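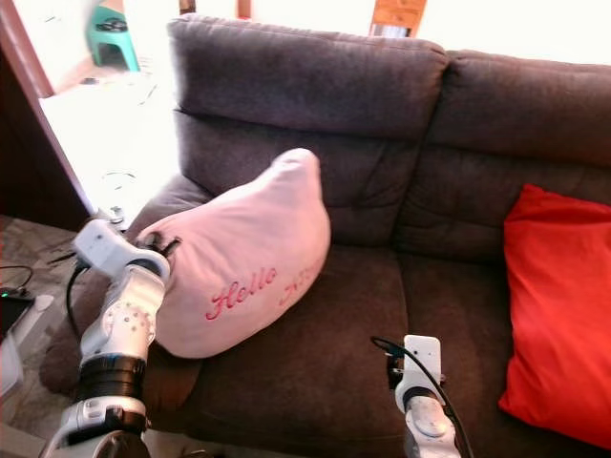 Kuvex is a plain text word list for people who write, sort or search furniture listings. It pairs the names sellers give to parts of sofas, chairs and beds with one preferred term for each part, so that a search for "arm pad" also finds "padded armrest". Upholstery is the largest section because sellers disagree about it most. A dark sofa with two back cushions, creased and puffy across the front, may be listed as tufted, channeled, pillow back or overstuffed, and the list has to say which of those words describe the stitching and which describe the filling. A loose pink pillow leaning in the corner by the armrest goes under "accent pillow" and is never counted as part of the sofa.

Version and date

This is release 3, dated 12 June 2023. Release 2 is still in the archive folder for projects that depend on the old term codes. The codes changed between the two releases and there is no automatic upgrade. The file old_to_new.csv gives the match for each code that was kept.

What is in the folder

terms.csv holds the preferred terms, one per line.
variants.csv holds the other spellings and names, each with the code of the term it points to.
notes.txt explains the choices that caused arguments.
old_to_new.csv maps release 2 codes to release 3 codes.
LICENSE.txt is the license.

All files are UTF-8 with commas as separators. Fields that contain a comma are in double quotes. The first line of each CSV file is a header.

Columns in terms.csv

code: a short code, letters and digits only. Codes are not reused after a term is dropped.
term: the preferred term in American English, lower case, singular.
part_of: the code of the larger piece, or blank.
scope: one sentence saying what the term covers.
status: active, draft or dropped.

Columns in variants.csv

variant: the word or phrase as found in a listing.
code: the term it points to.
region: US, UK or blank.
certainty: a number from 1 to 5, set by hand. A 5 means we never saw the word used for anything else. Anything under 3 should be checked by a person before it is used to merge listings.

Where the words came from

Most variants were copied from the resale site Vallejo with the owner's permission. The rest came from printed catalogs lent by Drandton, a furniture repair shop. Only the names of parts were kept. Prices, seller names and addresses were never stored. Edivaldo Conceição did the first sort and Rosângela Pimentel checked the upholstery and bedding sections. Radomir Đorđević wrote the scope lines.

Known problems

"Couch" and "sofa" are treated as the same thing. Some users wanted them apart, but the listings gave us no rule to follow.

"Settee" points to "loveseat" for the US and to "sofa" for the UK. If your tool ignores the region column it will pick whichever comes first in the file.

Color words are not covered. "Charcoal" and "espresso" turn up in the listings for a wide range of grays and browns, and we gave up on them in release 2.

The outdoor furniture section has only 60 variants and is marked draft.

Leather terms mix up the material and the finish in a few places. See notes.txt under "bonded" before using them.

Changes and corrections

Send corrections as a text file with the code, the current wording and the wording you want. Add a source if you have one. Krishnamoorthy Chettiar reads them and answers in batches. Corrections for the next release are open until the end of September.

License

Free to use and change with credit to the Kuvex word list. Priltero hosts the download and has no rights in the contents.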